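Questions fréquentes : acheter et budgéter un poste à deux bras

Qui peut déposer une demande ?
Tout atelier ou laboratoire de Govell. La demande passe par Yasmine Cherkaoui, aux achats, avant la fin de juillet pour une livraison l'année suivante.

Que comprend le prix de base ?
Le torse, les deux bras et leur armoire de commande. Les mains à plusieurs doigts font l'objet d'une ligne séparée, de même que leurs supports de poignet. Vérifiez ce point sur chaque devis : Shehata les compte à part, Brondusis les inclut.

Quelle table faut-il prévoir ?
Une table blanche ordinaire convient pour les essais de prise d'objets courants, assiette ou bouteille d'eau par exemple. Inutile de commander un plan de travail industriel.

Combien de temps dure la mise en service ?
Comptez 10 jours ouvrés, formation comprise. Othmane Lahlou tient le calendrier des installations.

Faut-il un budget pour les câbles ?
Oui. Au premier exercice, Kistirura a dépensé 243 euros par poste en câbles et connecteurs. Nous conseillons d'inscrire cette somme dès le départ.

Peut-on louer avant d'acheter ?
Oui, pour six mois au minimum. Les loyers ne sont pas déduits du prix d'achat.

Qui valide l'emplacement ?
Mattes Hellwig, sur plan coté. Indiquez les prises, les passages et le mobilier qui reste dans la pièce.

À qui adresser un devis incomplet ?
À Abdelghani Fahmy, avec la référence du fournisseur.
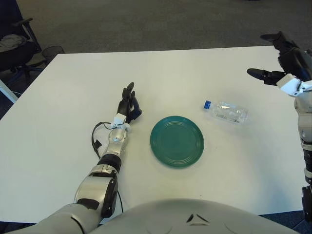
Page 6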